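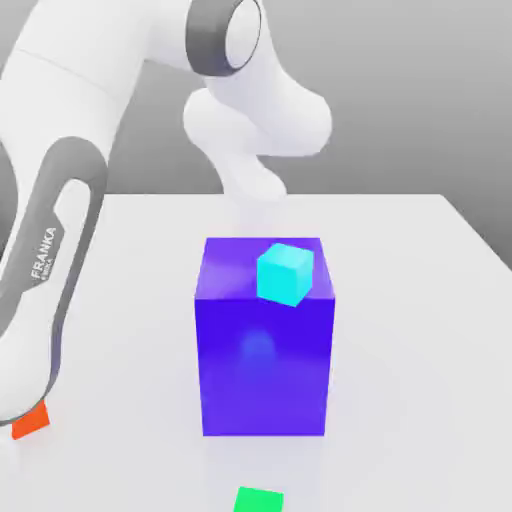

Plandis came out of administration on May 10, 2021, and within an hour I had four messages from former colleagues, two with champagne emojis in them. I haven't replied to those two yet. I don't want to be the misery at the party, but I also don't see what the party is for.

For anyone who has landed on this page by accident, Plandis makes door seals, window channels and the rubber bits that stop rain getting into vans. I worked in the accounts office at the Deltness plant for a long stretch of my life, left before the trouble, and still draw (or hope one day to draw in full) a pension from the place. So I have an interest, and you can discount what I say accordingly.

The announcement runs to two pages. I've read it three times, which is probably twice more than the people who wrote it expected of anyone. The word "stronger" is in the headline and again in the first paragraph. The company has a "cleaner balance sheet" and a "refreshed ownership structure". It is "well placed". Well placed for what is left to the reader.

So let's do what the announcement doesn't and say plainly what happened.

The business owed more than it could pay. The lenders could see it, the suppliers could certainly see it, and in February the directors finally admitted it and called in the administrators. Since then a group of the lenders, led by a fund called Maldonado, has agreed to swap most of what it was owed for shares in a new company. The new company buys the good parts of the old one. The old one stays behind with the bad parts, like a relative nobody wants to collect from the airport. Then the new company takes the old name, puts a fresh sign on the gate, and tells everybody it's out of trouble.

Perfectly legal. I'm told it's even sensible, and in some ways I agree. A plant that is open is better than a plant that is shut, and I know people on the night shift at Deltness who would have had nowhere to go if it had closed. I'm glad for them and I mean it. But look at who is standing where at the end of it.

Maldonado now owns most of the company. It bought a good part of its lending second hand, from a bank that had lost its nerve, and you don't buy that sort of debt at full price. What it paid hasn't been published. I'd like to know, because "lenders took a painful loss" is one of the lines being put about, and whether it was painful depends entirely on what you paid for the thing you lost on.

The small suppliers get 5 pence in the pound. That's in the administrators' report, on page 40, in a table with very small type. One of them is a firm that did our pallets and packing for as long as I was there. They never had a lawyer in the room. They had an invoice.

The Inen plant isn't mentioned in the announcement at all. If you look at the list of what the new company has bought, you'll find Deltness and the test centre, and "certain tooling and inventory" from Inen. Not the building or the lease. I'm not an insolvency expert, but I did read a great many asset lists in my time, and when somebody buys the tools and leaves the shed, they aren't planning to work in the shed.

And then the pension. Those of us in the old scheme have been told that "discussions remain constructive". I've been in constructive discussions. They were mostly about who would write to tell people the bad news.

The new chairman is Birger Boström, who comes with a reputation for this kind of thing. He gave a short talk to staff over video which someone was kind enough to describe to me afterwards. He said the company had been given a second chance and that second chances have to be earned. I'd have thought they had been paid for, by the pallet firm among others, but perhaps that's a matter of outlook. He also said there were no plans for compulsory redundancies "at this time". In my experience "at this time" means until the end of the quarter.

To be fair to the man, he didn't run up the debt. That was the previous lot, who borrowed heavily to buy a competitor at the very top of the market and then found that the competitor's biggest customer was about to go elsewhere. I remember the presentation when the deal was done. There was a slide with two circles overlapping, and the overlap was called "value". I asked what was in it and was told that the detail was being worked through. It was still being worked through when I handed my pass in.

What bothers me more is the forecast. The rescue depends on sales recovering over the next two years and on margins going back to a level that Plandis last saw when I still had a desk there. Those margins were made when the rubber was cheap, when we had three large customers who all wanted the same seal, and when nobody was asking us to hold stock for them at our own expense. None of those is true now. I've looked for the part of the plan that explains where the extra margin comes from and found "operational excellence programme". We had one of those too. We had mugs.

The plan also has the company taking on new borrowing on the day it leaves administration. Read that again if you like, I had to. It's smaller than the old debt, and the rate isn't given, only that it is "competitive". But the whole point of the exercise was that Plandis couldn't carry its loans. If the sales don't turn up, the lenders who own the shares will also be the lenders who are owed the money, and they'll be first in the queue both times. That isn't a criticism of Maldonado, whose job is to look after its own investors. I just wish people would stop talking as if it had done us all a kindness.

I rang Torunn Grønli about it. She was in purchasing at Deltness and now keeps an eye on pension matters for a few of us, mainly because she is the only one who will read trust deeds for longer than ten minutes. I asked if I was being too gloomy. She thought I was being gloomy about the wrong thing. Her view is that the trading company will probably be all right for a bit, as there's work in hand and somebody has to make the seals, and what we should watch is whether the new owners start charging it fees. Management fees, monitoring fees, arrangement fees, all the little straws in the drink. She wants to see the first set of proper accounts before she believes anything, good or bad. I said that would be well over a year. She said yes, it would.

So I've made myself a short list of things to look out for, and I'm putting it here mostly so that I can't pretend later I said something cleverer.

Whether the first accounts are filed on time. Late accounts at Plandis were always bad accounts.

What gets paid to Maldonado, and under what name.

Whether anything at all is said about Inen before the lease comes up.

Whether the suppliers who are still supplying go back to normal terms or keep asking for money up front. They know more than the analysts do, and they have to decide every month.

A letter about the pension with a figure in it. Any figure.

If all of that comes out well I'll write another post and say so, and I'll answer the champagne people properly. One of them has already told me I sound bitter. I might be, a bit. I put a lot of years into that building, and I sat through the last "stronger" announcement as well, the one with the overlapping circles, and clapped when everybody else did.

The creditors' meeting papers are public, by the way, if you register on the administrators' site. It takes a while for the password to come through and the search box doesn't work, so go straight to the second document and start at page 22. The summary at the front leaves out the fees.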